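# What's inside an office desktop, and what we do with the old ones

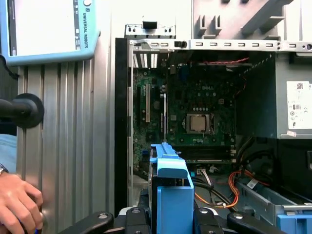 Marwa Bouazza – speaker notes, Darcombe repair evening, June

**Opening (2 min)**

Say hello, thank Karim for setting up the tables. Ask who has ever had the side off a computer. Ask who wanted to and didn't.

The talk is for the second group. By the break they should be able to name the main parts in a desktop tower and know which ones we keep. No soldering tonight, no software.

Mention that the slide stays up for the whole first half. I'll keep pointing back to it.

**Why office desktops**

- Darcombe gets most of its machines from offices that replace everything at once. We end up with a stack of the same model, which makes swapping parts easy.
- The board on the slide has DELL printed on it. We see a lot of those.
- The Solau clear-out brought in 385 towers. Karim sorted them, so send questions about that job to him.
- Of those, 300 went back out in working order. The rest were used for parts or recycled.

**Before you open one**

Shut it down, switch off at the wall, pull the power cord. Hold the power button in for a few seconds. Touch bare metal on the case before you touch anything else, and again if you walk away and come back.

Lay out a tray for screws. Egg cartons work fine – one cup per part. Label the cups. I didn't, the first time, and the machine went home with screws left over.

Never open the power supply. Say this twice. It can hold a charge after it's unplugged and there's nothing in it that we repair here. If it's bad we replace the whole box.

**Walking around the case**

Start with the big green board, the motherboard. Everything else plugs into it or is bolted near it.

Processor: the square silver piece in the middle. What people see is the metal lid, and the chip is underneath. With no heatsink or cooler over it you can see it plainly, still in its socket. A machine must not be run like that. Explain heatsink, fan, thermal paste. Pass around the loose heatsink from the parts box.

Paste: wipe the old stuff off with isopropyl alcohol and a lint-free cloth, then put on a small dab before the heatsink goes back. Don't reuse the old paste. Somebody always asks how much. A pea is too much for the small chips, a grain of rice is closer.

Memory: black slots near the bottom, no modules in them. Show the little latches at the ends. Push the latches out, line up the notch, press down evenly. If it won't go in, turn the module around and don't force it.

Expansion slots: the long white one and the narrower white one next to it. Graphics cards, network cards, sound cards. Point out the strips at the rear of the case that cover the openings.

Power supply: the gray box, up high on the right. The white label is stuck on its side. Tell people to find the label on their own unit and read the wattage before they order a replacement. Also check the shape – office towers often use a size that a standard unit won't fit.

**What we keep**

- Memory, always, once tested. It goes in the blue drawers.
- Processors, in a tray with the contacts protected.
- Power supplies that pass on the tester.
- Screws, slot covers, latches. Small parts are what we run out of.

Drives are a separate talk. We wipe or destroy every one of them, and Karim keeps the log. If someone brings a machine in tonight with a drive in it, send them to his table first.

**If there's time**

The Manzano story. Their front desk machine kept shutting off after lunch. They had bought a new power supply and a new monitor before they called us. The heatsink was packed with dust. Keep it short.

**Break, then tables**

Five towers, two or three people to each. Take the side off, find the parts from the talk, remove the memory and put it back. Karim takes the far end, I take the door end.

Sign-up sheet for the Dakusix parts day is by the coffee. Lids go back on before anyone leaves, and screws go in the cups.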